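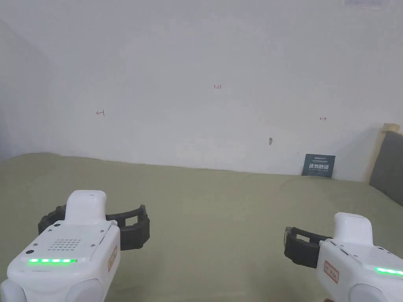 A warning light should tell the truth, and if it can't tell the truth it should be dark. I came to this opinion in April, after we lost most of one working day at Irnel. Our work is to fold cloth and arrange a bed with hand-held grippers, so that a robot can later learn from the recorded motion. On the front of each gripper there is a green strip. When it glows, the operator believes that all is well, and he looks at the bed and not at the device. I would do the same. A green light is made for this purpose.

On the day I speak of, the strips were green from morning to evening. Mamta Mittal checked the files after work and found that 249 recordings had no usable finger position. The video was good. The sensor which measures the opening of the fingers had stopped sending new values, and the software repeated the last one again and again. According to the file, the gripper never closed, while in the video it was picking up cloth all day. 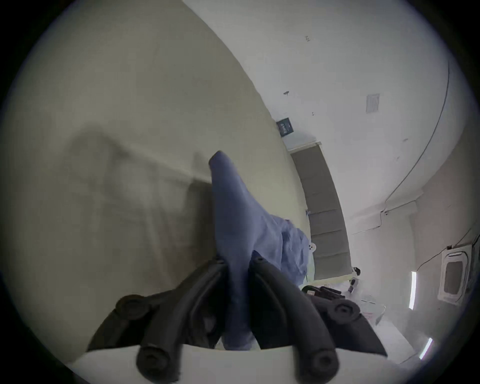
Blue cloth between the fingers of one gripper, during folding work.

Some colleagues called it a small loss. The cloth was not torn and no person was hurt. Pongsak Siriwan said to me that 249 bad files from a set of 700 is a matter for the budget, and that a safety discussion is too much honor for a loose connector. I respect him, but I don't agree. The same sensor and the same software will sit on a motorized arm next year, at the Lukutberg site. An arm which believes its fingers are open will continue to close them. If there is a hand between, the green light will still be green.

The reason of the fault was simple. The light was connected to power and to the network, and the sensor had no part in it. The designer had answered the question "is the device on?" and we, the users, had read the answer to another question, "is the device working?" I find that both sides were a little lazy, and I include myself, as I wrote the instructions for our operators. On page 17 I wrote: "Green means ready." I had never asked what ready means.

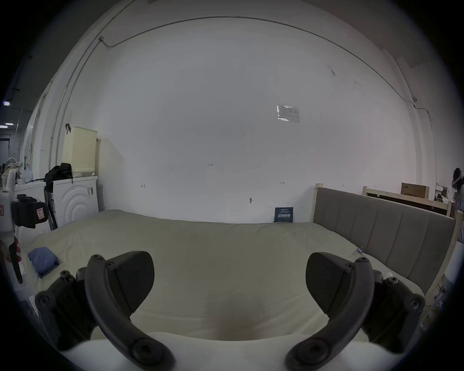
What I ask for is not expensive. If a value doesn't change while the fingers are moving in the video, the software should stop the session. The light should change color when any sensor is silent, also when this sensor seems unimportant. And the operator should open and close the fingers once before each session and see the number move on a screen. Shalini Vishwakarma timed this check for us, and it took 41 seconds with both grippers.

Some people will say that operators become tired of false alarms. It is true, and I was tired of them too in my former job. But then the alarm must be repaired - it must not be made silent. We have now changed page 17. The new sentence is longer, and Pongsak still thinks it is too long.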